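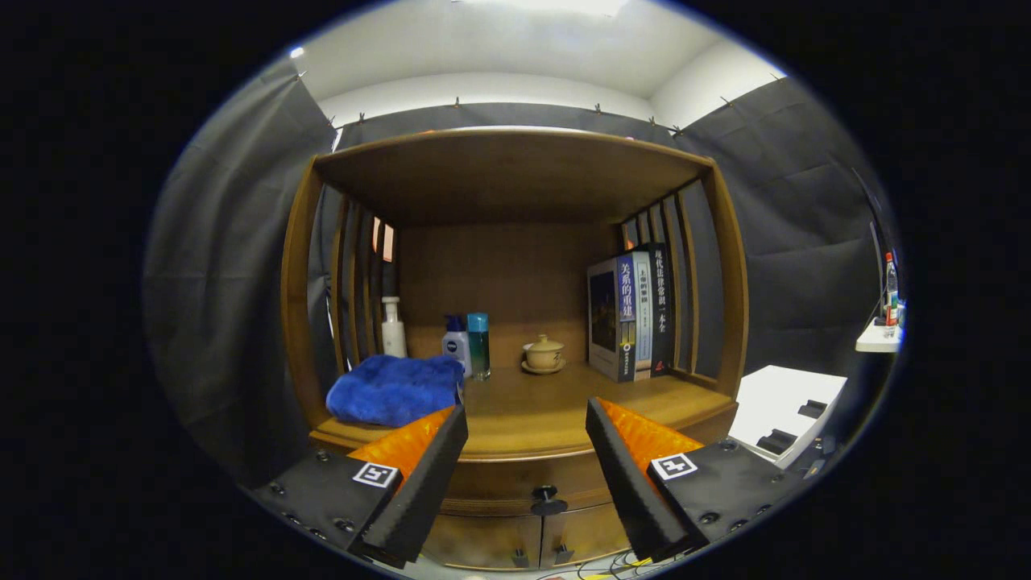
アイスホッケーのスケート靴は、どのくらいの間隔で研磨に出せばいいですか？

Duarte Meireles

皆さま、はじめまして。57歳にして市民リンクの初心者教室からアイスホッケーを始めまして、そのまま勢いで大人の草ホッケーチーム「Eris」に入れていただいた者です。日本に来て長いのですが、文章がくどいのは昔からですので、どうかご容赦ください。

お聞きしたいのは、スケート靴の刃の研磨のことです。靴を買ったときにお店で一度研いでもらって、それからずっとそのまま滑っていました。練習は週に一回、夜の8時過ぎから一時間ほどです。先日チームの方に「最後に研いだのはいつ？」と聞かれて、買ったときですと答えたら、ベンチ中がしんとしてしまいました（笑）。数えてみると、もう10回近く氷に乗っています。

自分では下手なのが当たり前なので、滑れないのが刃のせいなのか腕（足？）のせいなのか、さっぱり区別がつきません。右のターンはまあまあ曲がれるのに、左に曲がろうとすると外へ流れてしまいます。止まるときも、片足だけズルッといくことがあります。

どのくらいの間隔で出すのが普通なのか、それから自分で「そろそろだな」と見分けるやり方があれば教えていただけないでしょうか。溝の深さも選べると聞いたのですが、何を頼めばいいのかわからず、受付で固まってしまいそうです。よろしくお願いいたします。

Galla南口

週一回一時間くらいの練習でしたら、目安はひと月に一度、多くても一か月半に一度で足りると思います。ただ回数よりも刃の状態を見たほうが確実ですよ。

Duarteさん、ようこそホッケーの世界へ！うれしくなって長く書いてしまいますが、お茶でも飲みながら読んでくださいね。私は子どもの付き添いでリンクに通ううちに自分も始めてしまった口で、最初の年はまったく同じことで悩みました。

まず刃の仕組みから。ホッケーの刃は底が平らに見えて、真ん中に浅い溝が掘ってあります。その溝の両側の縁、つまり内側と外側の二本のエッジで氷をつかんでいるわけです。左に曲がるときだけ外へ流れるというのは、どこか片側のエッジが丸まっているか、小さく欠けているときによくある症状なんです。もちろん苦手な向きがあるだけということもあるので（私は今でも右が苦手です）、決めつけはできませんけれど、研いでみれば違いがわかると思いますよ。

見分け方をいくつか書いておきますね。一番簡単なのは爪です。刃を上に向けて靴を持ち、親指の爪の表面をエッジに軽く当てて、刃と直角の向きにそっと滑らせてみてください。爪がうっすら削れて白い粉が出れば、まだ切れます。つるんと滑ってしまったら研ぎどきです。つま先寄り、真ん中、かかと寄りと、場所を変えて四本のエッジ全部でやってみてください。指の腹ではやらないでくださいね、本当に切れます。

次に欠け。明るいところで刃を目の高さに持ってきて、縁に沿って光を走らせるように傾けると、欠けたところだけキラッと光ります。これが大きいと、間隔に関係なく早めに出したほうがいいです。ゴムマットの外の床を歩いてしまったとか、ゴールの金具や人の刃とぶつかったとか、そういう一回で駄目になることもあるので。

三つ目は左右の高さです。平らなコインを一枚、刃の底に横向きに載せて正面から見てください。コインが刃に対してまっすぐ水平ならいいのですが、傾いているときは片方のエッジだけ高くなっています。これは使って減ったというより、研ぎ方がずれていたときに起きるので、研磨から戻ってきたその場で確かめるのがおすすめです。傾いていたら遠慮なくお店に言って大丈夫ですよ。ちゃんとしたお店なら嫌な顔はしません。

溝の深さですが、深いほど氷に食いつき、浅いほどよく滑って止まるのが楽になります。そのかわり浅すぎると曲がるときに足元が頼りなくなります。体重の軽い人は深め、重い人は浅めが合うことが多いです。大人の初心者の方なら、お店で「ホッケー用で、標準でお願いします」と言えばまず困りません。何度か同じ深さで滑って、止まるときにガクガク引っかかるようなら「次は少しだけ浅く」、流れる感じが気になるなら「少しだけ深く」と頼んでみてください。一度に大きく変えると、せっかく覚えた感覚が迷子になってしまいます。

それから、受付で伝えた深さは必ずメモしておいてください。私は靴の袋の内側に油性ペンで書いています。前と同じで、と言っても、お店のほうは前を覚えていなかったりしますから。

最後に普段のお手入れを。上がったらすぐに乾いた布で、刃だけでなく刃とホルダーの境目の水気も拭いてください。歩くときの硬いカバーをつけたまま鞄に入れると、中に水がたまってすぐ錆びます。持ち帰りには布のカバーを。そして家に着いたら鞄から出して、中敷きも抜いて乾かしてあげてください。暖房の前に置くと靴の革や接着に良くないので、風通しのいい日陰がいいです。

左ターン、研いだらまた様子を聞かせてくださいね！

Simões_7番

毎週出してる。切れない刃で練習しても変な癖がつくだけ。うちの近所のJonhamは前回より300円上がったけど、それでも出す。

溝は深いほうがいいよ。深ければ深いほど曲がれる。止まれないのは慣れ。

Galla南口

Simõesさん、こんばんは。毎週はすごいですね、試合にたくさん出る方ならそれもありだと思います。ただ刃は研ぐたびに少しずつ減っていくものですし、始めたばかりの方が深い溝にすると、横に止まろうとしたときに刃が引っかかって、つんのめって転ぶことがあるんです。私はそれで前に飛んで、しばらく手首に湿布を貼って暮らしました。Duarteさんはまず標準からで、どうかお願いします。

ペンギン整備係

もう答えは出ているようですが、少しだけ補足させてください。リンクの隅の小さな部屋で、長いこと貸靴と持ち込みの刃を研いでいた者です。

新品の靴は、買ったときに研いであると思っていても、じつは粗くひと通り当てただけ、ということがあります。Duarteさんのはお店で研いでもらったとのことですが、新品の刃は最初の一回で縁がきれいに出きらないことがありまして、二回目の研磨でぐっと滑りやすくなる方を何人も見てきました。ですから今回は迷わず出してください。

あと、ひと口に研磨といっても、溝を立て直すのと、刃を横から見たときの反り（ロッカーと呼びます）を整えるのとは別の作業です。普段は溝だけで十分です。反りのほうは、何度も研いで形が崩れてきたときや、前のめりになる、後ろに乗ってしまうといった違和感が続くときに相談なさってください。受付で両方すすめられても、一足目でまだ日が浅いのでしたら急ぐことはありません。

研ぎたてで氷に乗る最初の数分は、いつもより食いつきます。急に止まろうとなさらず、ゆっくり何周か回って、両足で小さくハの字に止まるところから慣らしてください。できれば試合の直前より、練習の前の日に出しておくのがよろしいかと思います。

それと、研磨から戻ってきた刃には細かいバリが残っていることがあります。普通は仕上げに石を軽く当てて取るのですが、混んでいる時間は省かれがちです。爪で触れてザラザラした引っかかりがあれば、「バリを取ってもらえますか」とひとこと。すぐに済みます。2月は大会前の学生さんで込み合うリンクが多いので、朝のうちに持っていくと、ていねいに見てもらえるかもしれません。

Duarte Meireles

皆さま、こんなに親切に教えていただいて、画面の前で何度も頭を下げております。

さっそく爪の方法を試しました。右足は四か所とも白い粉が出たのですが、左足の外側だけ、かかと寄りがつるんつるんです。光に当ててみたら、そこに小さくキラッとするところもありました。思い返せば、更衣室から忘れ物を取りに、カバーなしで自動販売機の前を横切ったことがあります。あれでしょうか……。

Simõesさんの熱心さも見習いたいのですが、転ぶのが怖いので、まずは標準でお願いしてきます。コインも財布に用意しました。バリのことも紙に書いて持っていきます。次の練習で左に曲がれたら、またここにご報告に来ますね。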